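# Gisela Bustos on vermouth, patience and the fridge

19/11/2025

The bar Kodikara opens at five, but Gisela Bustos is there already from noon, and she asked me to come at two, when it is quiet and one can hear the ice machine. She makes a vermouth called Ratine, in small batches, in two rooms behind the bar. I had tasted it twice before the interview, both times with soda, and she was a little disappointed to hear it.

"With soda is fine," she said. "But first you should take it alone. A small glass, cold, no ice. Then you know what you have."

Bustos came to vermouth late. For eleven years she worked behind other people's bars, and in most of them the vermouth stood on the shelf, open, beside the gin and the whiskey, for as long as it took to finish it. She remembers a bottle which she opened herself in spring and poured the last of in December.

"It is wine. People forget this. It has some spirit in it and some sugar, so it lives longer than wine, but it is still wine. You would not drink a white wine that stood open since spring. And then the guest says, I don't like vermouth. Of course he doesn't like it. He never had it."

I asked how long a bottle can be kept. She gives it one month in the fridge, closed well, and after that she cooks with it. Mussels, mostly, and once a risotto that she does not want to discuss.

The base of Ratine is a dry white wine which she buys from a grower she has known since her first job. Into this go 24 plants, of which she was willing to name wormwood, bitter orange peel, gentian, bay leaf and a little cardamom. The cardamom was the idea of Kumudini Khan, her business partner, who keeps the books and also has the better nose. They disagreed about it during a whole winter.

"I said it will taste like a cake. Kumudini said, so use less. I used less and it still tasted like a cake. We arrived at 2 grams for the whole tank, and now you don't find it, but if I leave it out, the guests tell me something is missing."

Each plant is steeped separately in neutral spirit, the peel for only a few days, the gentian for much longer. After the blending, the vermouth rests in steel. One batch is 400 bottles, and there are about three batches in a year. She would like to make four, but the second room is also the store for glasses and for the Christmas lights.

The present recipe is batch number 142, if one counts all the trials made in jars, and Bustos counts them. She has a notebook for it, with a stain on almost every page. Some of the early ones, she told me, were not drinkable. In one she had left the wormwood for nine days, and Kavinda Patwary, who works the evening shift, could not taste his dinner.

We spoke then about the martini, as I suppose one must. Bustos makes hers with much more vermouth than is the custom, two parts of gin to one of dry vermouth, with a dash of orange bitters, stirred. I said that many guests ask for the opposite, the bottle only shown to the glass.

"Yes, and I make it for them how they want. It is their evening. But then please order a cold gin – this is also a nice drink, and it is cheaper." She laughed at this, but she meant it. "The dry martini became so dry when the vermouth was bad. It was a good solution to a bad bottle. Now we have better bottles."

She is stricter about the temperature. The glass comes from the freezer, the gin from the fridge, and the drink should be small enough to be finished before it gets warm. A large martini is, in her opinion, one good drink and then one sad one in the same glass.

Next year there should be a red Ratine, sweeter, with more orange and some cocoa shell. I was given a spoon of the trial. It was still rough at the end, like strong tea, and she knew that before I said it. "Six weeks more," she said, and wrote something in the notebook.

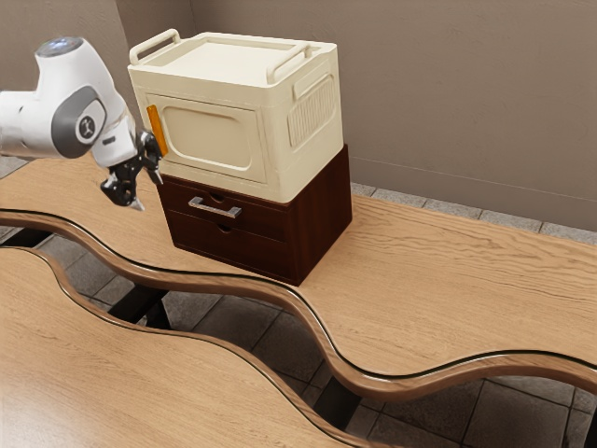 For those who want to try it at home, she recommends to begin with the half bottle, and to write the date of opening on the label with a pencil.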